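I've been meaning to write up the Pomlow rib scarf since September, and now that it has had a proper run of cold mornings I can say I love it even more than I did the day it came out of the parcel!

Mine is the off-white. The knit is thick and chunky, with deep ribs you can sink your fingers into, and it has that bit of fuzz along the edges that makes it feel like something your aunt made (a very skilled aunt). I wear it doubled and looped, and it sits high enough to cover my chin on the walk to the tram. My old Brivel scarf was half the weight and let the wind straight through, so this has been a real treat.

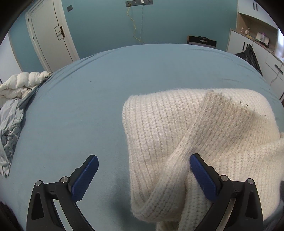 Does it go with a dark coat, or will the fluff end up everywhere?

It goes beautifully with a dark coat, but keep a lint roller by the door for the first couple of weeks. After that mine settled down a lot, and now I only get a few hairs around the collar.

The pale colour does show marks. Anything that rubs off a coat or a bag strap will turn up on it sooner or later, and lint clings to the ribs, so if you're hard on your clothes I'd look at the grey. I hand wash mine in cool water with a capful of wool wash, squeeze it out in a towel and dry it flat. Don't hang it! My friend Karlijn Groen did that with hers and it grew and grew, though she says she likes it longer.

It's bulky to store, too. Folded over loosely it takes up most of a drawer, and I wouldn't try to cram it into a handbag. Small grumbles, though. It's warm, it's soft against the neck (I'm normally a terror for itchy wool) and I reach for it every single morning. I'm already eyeing off the matching beanie for my brother.

Reviewed by Stijn Mertens, December 12, 2020

Contact us | © 2020 Vermeulen Knitwear Reviews | Back to top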